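Workshop > Software Tips > Arms in the Kitchen

Small Tips for Planning Arm Moves in a Simulated Kitchen

By Hae-won Nam
29 January 2023
6 comments | 14 shares
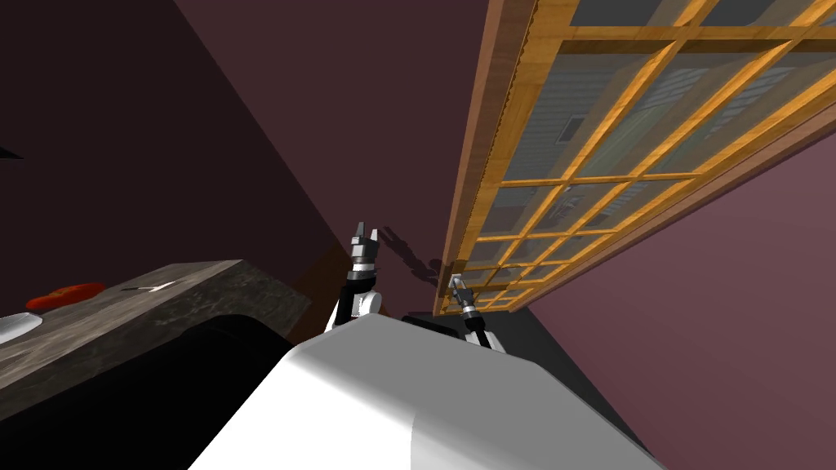
Before you press plan

Put the window in the collision world! I mean the whole window, casing and all. Most of us load the counter and the cabinets, run a few reaches, and feel great until a wrist swings up high and the planner sails it straight through the wood. A casing sticks out from the wall, and a gripper raised beside it has very little room. I model mine as four thin boxes and one flat slab for the glass. The little panes can stay in the pretty mesh and out of the collision mesh. My old file had every muntin as its own shape, 1,844 triangles for one window, and the checker crawled. With five boxes it flies.

Pad the fingers, too. Open fingers reach farther than the closed model you probably tested with, so check your padding at full open. Tomos Parry taught me to keep two padding values in the settings file, a fat one for travel and a skinny one for the last bit of a grasp. Swap them in code, never by hand, or you'll leave the skinny one on all weekend (ask me how I know).

Give the arms a parking spot

Pointing both arms at the ceiling makes a lovely clear counter, and it's where I start nearly every run. But save it as a named pose with actual joint numbers. If you only save where the hand should be, the solver may pick a different elbow each time, and then your first move is a surprise. I keep three: "up," "tucked" and "over counter." Plan from each of them to each of the others once, save those paths, and reuse them all day.

Shadows are not objects

A gripper shadow on a plain wall can look awfully gripper-shaped to a color-only detector. Check it against depth before you believe it. If the blob has the same depth as the wall behind it, throw it out. While you're at it, move the light around between runs. Ye-rin Ko has a short script in our Kuter toolbox that nudges the lamp every reset, and it found more weak spots in my detector than a month of fussing with thresholds.

Thin shiny things on dark counters

Knives are the worst! Lying flat, a blade is barely taller than the counter, so a plane-fitting step will happily swallow it. Drop the plane tolerance until the blade survives, then clean up the extra specks with a minimum cluster size. On a speckled stone texture I skip color for this part and let depth do the work. For flat red things I do the reverse, color first and then depth, and it's nearly always right.

Seed everything

Write the random seed into the log's first line. When run 767 fails you want to replay run 767, and without the seed you'll be poking at a cousin of it. I also log the planner name, the time limit and the padding value. I cap planning at 2,000 milliseconds. A query that can't be solved in that time usually has a goal pose with something wrong in it, so I go look at the goal first.

Look from down low

Last one for this week. Drag your viewer camera down next to the torso and look up. From above, everything seems to have tons of space. From below you'll spot the wrist that's hugging the trim, and you can fix it before the checker complains. Save that view next to your usual one and flip between them.

Next time Soledad Miranda is writing up her drawer handles, with the settings files from Vistside.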